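Senelthorpe toy library reopens sorting room after storage refit

The toy library in Senelthorpe has put its sorting room back into use after a refit that moved most of its stock out of the main hall. The room takes in returned and donated toys, checks them and sends them on to the lending shelves or to repair. It had been closed to stock since the spring, and returns were handled in the entry hall during the work.

The library holds 3000 catalogued items, of which 296 are soft toys. Soft toys account for a larger share of the checking time than their number suggests, according to stock manager Beverley Ngata. A plastic set can be washed and counted in one pass. A plush toy has to be looked over by hand at every seam, and small parts such as eyes and noses are pulled to test that they hold.

"The old setup had us checking bears on top of a filing cabinet," Ngata said. "You couldn't lay anything flat, and the light came from behind you. We missed loose stitching that a borrower then found at home."

Checking is now done at a table under the ceiling lights. Items are placed on the tabletop one at a time, and an item does not leave the table until its card has been marked. Black curtains hang along the walls of the room, and foam letters have been fixed to one of them.

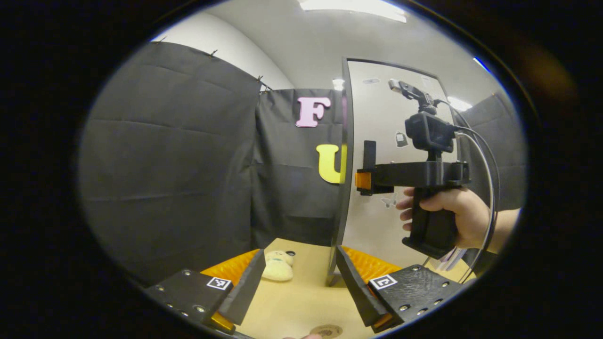 A cream-colored plush toy on the table in the sorting room, with the black curtains and the white door behind.

The revised procedure has 2 stages. At the first, the toy is inspected dry: seams, attached parts, stuffing and label. Anything with an open seam goes to the repair box and is logged under a separate code. At the second, the toy is washed in a mesh bag, air dried and inspected again before it is tagged. Toys that fail the second inspection are withdrawn. Previously there was only one inspection, before washing, and damage caused by the machine went unrecorded.

The tag format has also changed. Each soft toy now carries a sewn cloth tag with its catalog number, in place of the card label tied on with string. Tegan Tipoki, who sews the tags, has finished the bears and rabbits and is working through the hand puppets. Puppets take longer, as the tag has to sit inside the cuff without catching on a child's fingers.

The library lends to over 400 households in Senelthorpe and the surrounding villages. Loan terms are unchanged. Borrowers may take soft toys for the same period as other items and are asked to return them unwashed — home washing makes the first inspection harder to carry out, and some of the older toys do not tolerate a hot cycle.

Donations of soft toys will be accepted again from August. They should be complete and have a readable care label. Handmade toys can be offered but will be assessed separately by Coralie Sutcliffe, and those with buttons or beads will not be taken into stock. Battery-powered plush is not accepted.

Returns should be left at the front desk as before. The sorting room is not open to borrowers.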